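Plindilier Drop-Off Days: FAQ

When is the next one?
February. Date goes up on this page once the hall confirms.

Do I need to book?
No. Just turn up. Queue moves fast, mostly.

What does it cost?
Free for Flanodthorpe residents. Everyone else, $2 an item, cash only please.

What do you take?
Desktops, laptops, printers, phones, cables, small kitchen stuff. No fridges. No TVs over 54 inches. Loose batteries in a seperate bag.

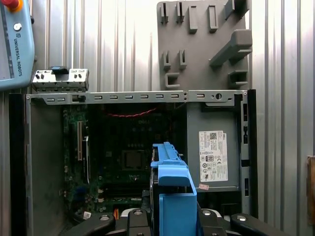
COMPUTERS & DATA

Will you wipe my drive?
We don't wipe, we shred. Ask for a slip if you need proof. Slips kept 90 days, then gone.

Can I keep the drive?
Sure. Take it out at home or ask at the desk. Bring your own screwdriver if your in a hurry.

Case already open, parts missing?
Fine. Still counts as one item.

Can I have something somebody else dropped off?
Sorry, no. Ask Morena Pellegrini about the Vekell reuse list, she runs that seperately.

Business loads?
Up to 300 lbs. Email Natalina Barbieri first.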